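Setting Up the Prolus Garment Steamer

Read this section before you fill the tank for the first time. The steamer is for clothing, curtains and table linens. Do not use it on leather, suede, waxed cotton or anything with a plastic print.

Before first use

1. Remove the packing tape from the steam head and the hose collar.
2. Push the hose into the base until the collar clicks. Pull on it gently to check.
3. Slide the pole into the base and tighten the knob by hand. Do not use a wrench.
4. Hang the steam head on the hook with the vents facing away from you.

Filling the tank

1. Make sure the steamer is unplugged.
2. Lift the tank straight up by the handle and turn it over.
3. Unscrew the cap and fill with cold tap water to the MAX line. In hard water areas, use half tap water and half distilled.
4. Replace the cap, turn the tank upright and lower it onto the base.

Note: Do not add vinegar, starch or scented water. They damage the heater and are not covered by the warranty.

Sorting the laundry

Check the care label on each item and start with the fabrics that need the lowest setting. Silk and synthetics come first, then wool, then cotton and linen. Items should be clean, as steam can set a stain. Shake each one out and close the top button before hanging it.

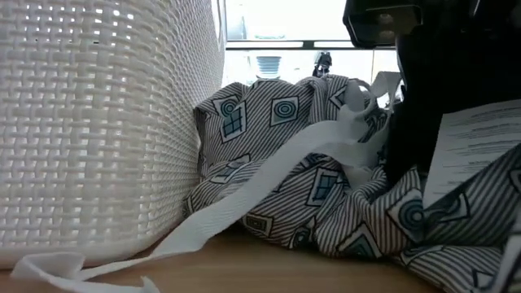

Steaming

1. Plug in the unit and turn the dial to 1, 2 or 3. The light blinks while the water heats.
2. Wait 60 seconds. When the light stays on, steam is ready.
3. Hold the head upright and move it slowly down the fabric. Pull the hem lightly with your free hand, keeping it below the steam.
4. For pleats and cuffs, fit the Flamel crease clip (sold separately).
5. Let the garment hang for 5 minutes before wearing it or putting it away.

A full tank gives up to 180 minutes of steam on setting 1. Higher settings use water faster.

CAUTION: Steam burns. Never steam clothing while someone is wearing it, and never point the head at people or pets.

CAUTION: If the hose gurgles, raise the head above your shoulder for a few seconds so the water can drain back into the base.

After use

Turn the dial to OFF, unplug the unit and let it cool fully. Empty the tank and leave the cap off until the inside is dry. Descaling is covered in the next section.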